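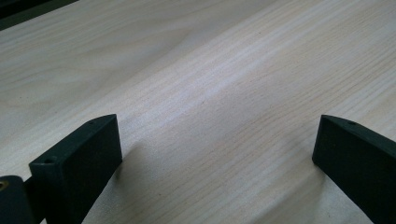 Why does the madder bath turn brown when we heat it too much?
Above a certain heat the root gives out its brown and yellow colors too, and they cover the red.

29th March. Third bath with the Kırmızıgül root, for the wool that Calenthorpe ordered. I put 640 g of yarn in the alum pot yesterday evening and left it there until morning. The first two baths were too orange. My fault, I think, I did not watch the thermometer well after lunch.

Today I kept it at 51 degrees and it was slow, but the color is much closer to the January skein. Sibel Gökçe compared them at the window and she says ours is still a little colder in tone. I agree. Maybe a spoon of chalk next time, our tap water is soft.

Ground material must soak overnight before it goes to the pot. I wrote this before, and again I forgot it for bath two.

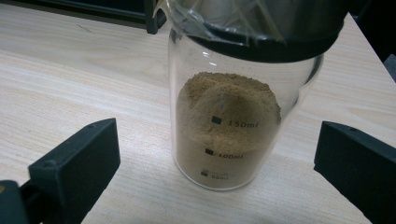 Brown powder in the glass jar, a little above the 150 ml mark.

Rinsing took more than three changes of water and the last one was still pink. I do not want to send it to Plultateo for weaving before we do a rub test on white cotton. Small skein is hanging behind the door, please do not move it to the sun.

To ask: does Flollora still sell the alum in big bags?

Recent entries
Alum or alum with tartar, side by side
Weld, second try
Washing raw wool without felting it
Indigo vat, notes on the smell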